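Questions on sending family papers, photographs and wartime letters to the Wilberg collection. Contact for anything not covered: Dexter Kapoor, intake desk.

## What does the collection accept?

Letters, postcards, diaries, unit newsletters, discharge papers and loose photographs from 1939 to 1946. Medals and uniforms go to Guvside.
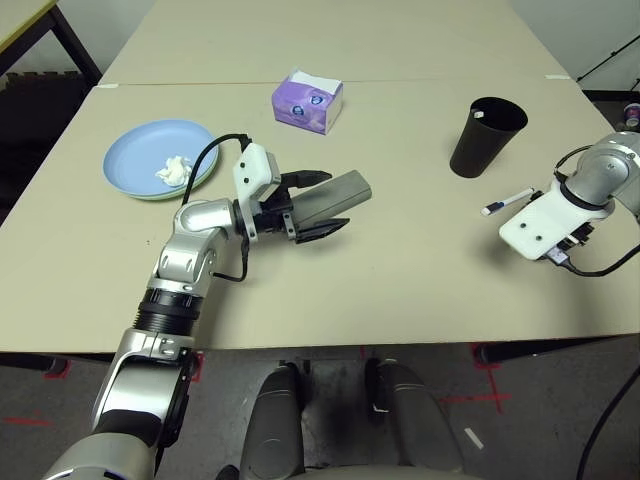 *A light blue plate with a crumpled tissue on it.*

## How should I pack photographs?

Interleave them with acid-free paper and place them flat between two boards. Do not use tape, rubber bands or paper clips. Albums stay whole, even if pages have come away.

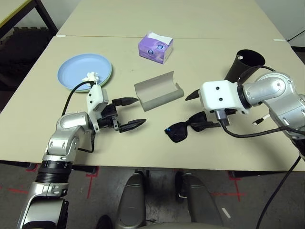

Letters are handled the same way, except that each one stays with its envelope. The postmark is often the only date we have.

## Can I write names on the back?

Yes, in soft pencil, near the edge. Ballpoint shows through on thin prints. If a name is a guess, add a question mark.

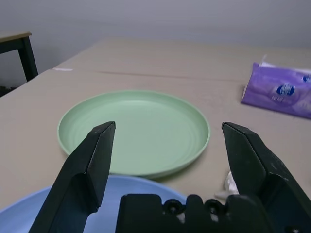 ## How long does cataloging take?

1. Intake and numbering: 3 weeks.
2. Scanning: up to 18 weeks, longer for bound diaries.
3. Listing in the Ingvarsson index, updated every December.

The index holds around 780 family files. Of these, 132 are closed at the family's request and show a surname only.
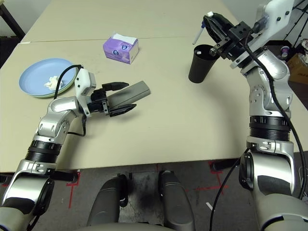 *Tabletop with a seam across its far part.*

## Do I get the originals back?

Only if you tick "loan" on the deposit form. Loans are returned by tracked mail in a Grilex folder. Gifts cannot be changed to loans after numbering.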